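The Basket Test

Every spring somebody announces that the corner shop is back. This year it was Romside's turn. The town put up a sign, printed a map with 16 small stores on it and called the whole thing a revival. I went for 2 days in May, with a shopping list and low expectations.

The pitch is simple enough. Buy less, buy nearby, waste nothing. Pando, the local shopping scheme, claims 3,000 members and says they spend less on groceries than they did at the big store out on the bypass. I asked to see how that was worked out. I was sent a leaflet.

So I shopped. At Szalai, on the hill, the bread was excellent and the rice cost nearly double what I pay at home. Drastari was cheaper, but it closes for lunch and had run out of eggs by 3 in the afternoon. Small packs are the real problem - you pay for the wrapper again and again, and the price per pound is printed so faintly it might as well be a secret.
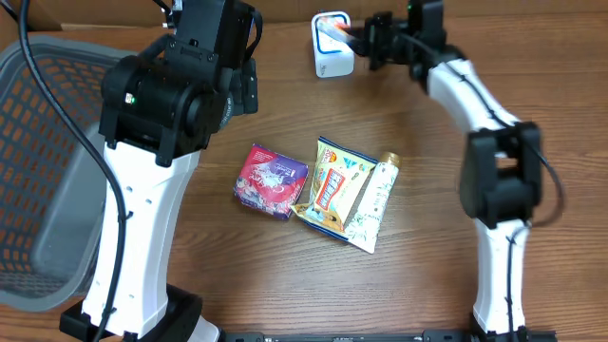

What the map leaves out

The walk between the two shops took me 15 minutes, uphill, carrying milk. A younger shopper might enjoy that. I saw mostly retirees, and several of them were waiting for the bus to the bypass.

I liked Romside. I would go back for the bread. But a street full of nice shops is different from a cheap week's food, and until Pando shows its sums I'm keeping my car keys.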